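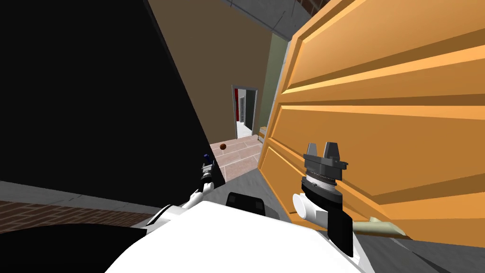
Flarnville Door Benchmark

The Flarnville Door Benchmark is a set of simulated door tasks used to compare grippers, wrist mounts, camera positions and arm controllers on two-armed mobile robots. It was drawn up at the Flarnville robotics laboratory by Birthe Kragh and Steinar Bech, and the first public version was released on 23/07/2018. The name is often shortened to Flarnville Doors or, in older notes, FDB.

The benchmark covers approaching a door, grasping and turning its handle, opening it, holding it and passing through. It doesn't test mapping or route planning. Each task begins with the robot in the same room as the door or in the corridor next to it, and the program under test is given the rough position of the door in advance.

Background

Earlier work at Flarnville had compared grippers on a bench, using loose handles bolted to a plate. Kragh found that the bench results gave little help in choosing a gripper for a full robot. A gripper that held a lever well on the plate could still lose it on a real door, where the handle moves along an arc and the base has to move with it. The wrist was often the cause of the trouble. Several arms ran out of wrist travel before the latch had cleared.

Bech proposed moving the comparison into simulation so that the same door could be used with every gripper without rebuilding the robot. The door models were made by Ívar Bundgaard, who measured doors in the laboratory building and in an office block in Huvham. His first models had handles that turned without any spring force, and scores from that period are not comparable with later ones. A spring and a latch were added before the public release.

Environments

The environments are indoor spaces made up of rooms, corridors and doorways. Wall colors, floor surfaces and door finishes change from one environment to the next. This was done mainly for the camera trials, where a handle detector trained on one finish tended to fail on another. Panel doors are included alongside plain flat ones. Raised panels produce long straight edges, and some early detectors marked these edges as handles.

Doors are hinged on the left or the right and open toward the robot or away from it. Doors that open toward the robot are called pull doors in the task files and are scored separately. Most have lever handles. Round knobs were added in a later version and are optional.

Small loose objects may be placed on the floor. They have no part in the door task itself, but a run is marked down if the base drives into one hard enough to move it.

Robot model

The standard robot has a wheeled base, a raised body and two arms. Each arm ends in a flange to which any of the supported grippers can be attached. The arms are the same length, and either one may be used for the handle. The second arm may be used to hold the door once it has begun to move, to steady the base against a fixed surface, or not at all. Teams have to state which of these they used.

Two-armed opening is slower in most published runs but fails less often on pull doors. With one arm, the gripper must keep hold of the handle while the base backs out of the path of the door. With two, the first gripper can let go early and the other can catch the door by its edge. This handover is the least reliable step in the benchmark, and a large share of failed pull-door runs end there.

Grippers

The following types are supported in the standard release.

Parallel-jaw gripper. Two short fingers close along a straight line. It is the reference gripper, and all other scores are reported next to it. It grips flat levers well but needs to be lined up closely with the handle. If the wrist can't turn as the lever goes down, the fingers slide toward the end.

Long-finger parallel gripper. The same drive with longer, narrower fingers. It can reach a handle that sits close to a wall and can get behind the edge of a door that is only slightly open. The added length makes it more likely to strike the door panel during approach.

Hook. A fixed, curved piece with no moving parts. It can't hold a round knob. On lever handles it did better than expected in the first trials, because it allows the handle to turn inside it and puts little load on the wrist.

Three-finger gripper. It wraps around levers and knobs and puts up with poor alignment. It is also the widest of the set, and on doors with the handle close to the frame it may not fit at all.

A fifth type, a soft two-finger gripper made by Kjærgaard, was modeled for internal use. It was left out of the release when Cuiping Tian showed that the simulated fingers bent much less than the physical ones under the same load.

Cameras

Three camera positions are defined: head, body and wrist. The head camera gives the best view of the door during approach but may lose the handle when an arm is raised in front of it. The body camera sits low on the robot and looks over the top of the base, so both arms are in view for much of the task. The wrist camera sees the handle at close range, though the fingers cover part of its view as they close.

Auður Thorlacius compared the three positions using the reference gripper and the same controller throughout. The wrist camera gave the most accurate final alignment. The head camera gave the fewest missed handles. No single position did best across the whole task, and her recommendation was to use the head camera up to arm's length and the wrist camera from there on — a setup now listed as the default in the task files.

Controllers

Two controllers come with the benchmark. The position controller follows a planned path and stops if the error between the planned and actual position grows too large. The compliant controller allows the arm to give way in the directions set by the user. For doors it is normally set to be soft toward and away from the hinge and stiff along the swing.

The position controller works well when the hinge has been located accurately. When the estimate is off, the planned arc and the real arc move apart, and the load on the fingers rises until the arm stops or the handle slips free. The compliant controller handles a poor hinge estimate better, but it takes longer to press a stiff lever. Some users run the position controller up to the moment the latch clears and then switch. The benchmark permits this provided the switch is made by the program and not by a person watching the run.

Procedure and scoring

A full test consists of 285 runs for each gripper, spread over 12 door models. The starting position of the base is changed slightly between runs. A simulated run may last up to 3,000 control steps, after which it is stopped and recorded as failed.

A run is divided into stages: reach, grasp, unlatch, open, hold and pass. Points are given for each stage completed, and a run that fails at a late stage keeps the points from the earlier ones. Contact between the base and the door is allowed. Contact between the forearm and the door is allowed below a set force. Contact with the door frame ends the run.

Opening is judged by the angle of the door and not by the position of the gripper. A door counts as open when the robot's base could pass through the doorway without touching it. In practice the required angle differs from door to door, and it's written into each door file.

Versions

Version 1 contained lever handles only and had one lighting setting. Version 2 added knobs, several lighting settings and the floor objects. Version 3 changed the friction model for finger pads. Scores for the parallel-jaw gripper dropped noticeably under version 3, while scores for the hook hardly changed, and teams were asked to rerun earlier tests before comparing.

A separate branch kept by the Cakside group adds doors with closers, which push back during the whole swing. It uses the same scoring but isn't part of the main release.

Limitations

The simulated doors don't sag, stick or rattle in the frame. Handles have no play. Kragh and Bech state in the documentation that the results should be used to rank grippers and controllers against one another, and that the scores aren't meant as success rates for a physical robot. A check on five physical doors in June gave the same ranking for the reference gripper, the hook and the long-finger gripper. The three-finger gripper ranked lower on the physical doors than in simulation, mostly through slow closing.

The benchmark has also been criticized for its handling of the second arm. A team that uses one arm and a team that uses two are scored in the same table, with only a note to tell them apart. Thorlacius has suggested separate tables, but the current version keeps the single one.

See also

Bench handle test (Flarnville)
Cakside closer branch
Compliant control
Mobile manipulation
Parallel-jaw gripper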